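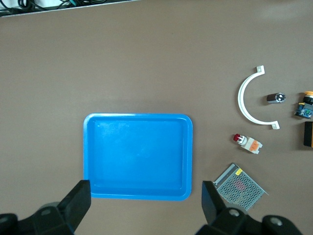 Revised bench rules for arm cells: what changes from February

The revised bench rules for the small-arm cells at Trenness come into force at the start of February. They replace the sheet that has been taped up beside each cell since the Plisurum line was moved, and they apply to every table-mounted arm on the site, including the two in the training room. The full text is on the shared drive under Paucar, in the folder marked Working Practice. This item covers the parts that will change what people do day to day.

Most of the changes come out of the log review. Over the past year the cells recorded 3,236 sorting runs, and the review group read through every one that ended in a stop or a manual reset. Very few of those stops had anything to do with the arm itself. The common causes were parts set down too close together, a tray that had shifted between runs, and cables lying where the arm or a sleeve could catch them.

Setting out the table

Only the tray and the parts for the current run go on the table. Tools, gloves, drinks, phones and paperwork stay on the side shelf. The old sheet said "where practical", and those words have been taken out.

The tray should be empty at the start of a run. It goes down first, then the parts. Leave enough clear space around each part for both fingers to come down with the gripper fully open. If you are not sure, jog the arm over the part at low speed and look. Parts may touch or overlap only when the run card says that the run is a clutter test.

Mixed sets are still allowed. A plastic bracket, a push-button switch and a power supply can go out together, as they do in the Paucar sort, but the heavy items need more thought than they have been getting. Put the heaviest part on the near side of the table, so that it has the shortest distance to travel and is never carried over the others. Any part with a perforated or vented case is to be gripped by the solid edges. Check the grip width on the card before the first pick, as the default setting is too firm for thin sheet metal.

Electrical parts

Used or returned electrical parts must be isolated and discharged before they reach the bench. This applies to power supplies, anything with capacitors in it, and any module that has been run in the last 24 hours. The test bench puts a green sticker on the run card once this has been done. No sticker, no run. Please don't take a part out of the returns cage and sort the card out afterwards, even when the line is waiting.

Bare modules with exposed circuitry are to be handled with a wrist strap on when you set them out and when you collect them. The rubber finger pads supplied by Drolter are the only ones approved for these parts at present. A second type is on trial and we expect a result before the summer.

Cables

Cables stay behind the back edge of the table and are clipped at both ends. Loose loops are to be tied up before power goes on. This was on the old sheet too, but it was the point most often missed in the walk-round. New clips are in the stores, in the drawer below the fuses, and don't need to be signed for.

Hands and reach

Nothing changes on the basic rule. Hands stay out of the work area while the arm is powered, and that includes the few seconds when it has paused between picks. A paused arm is a live arm. If a part rolls or tips over, press stop, wait for the amber light and then reach in. Round parts such as small motors roll more than people expect, and a strip of the grey mat under them is fine as long as it is noted on the card.

Slow mode must be used for the first 9 picks of any new part set. It was five. The review found that a badly set grip usually showed itself a bit later than that.

Checks and records

The start-of-shift check now has 13 points. The additions are a look at the finger fixings for play, a wipe of the wrist camera, and a check that the tray sits against its marks. It takes a few minutes and is done with the power off – please don't tick it from memory.

Finger pads are to be changed at 2,000 picks, or sooner if the surface has gone shiny. Write the count on the card when you change them, as the counter on the older controllers does not survive a restart.

Stops are to be logged even when the cause is obvious and the fix took ten seconds. A line is enough: what the part was, where it was lying and what you did.

Short briefings will be held in the training room at 8.30 am and again at 2 pm through the first part of the month. Everyone who sets out or clears a cell needs to attend one, including agency staff and anyone who only covers breaks. Old sheets should be taken down and put in the recycling once the new ones are up. Comments on the wording can be left in the book by the Plisurum cell.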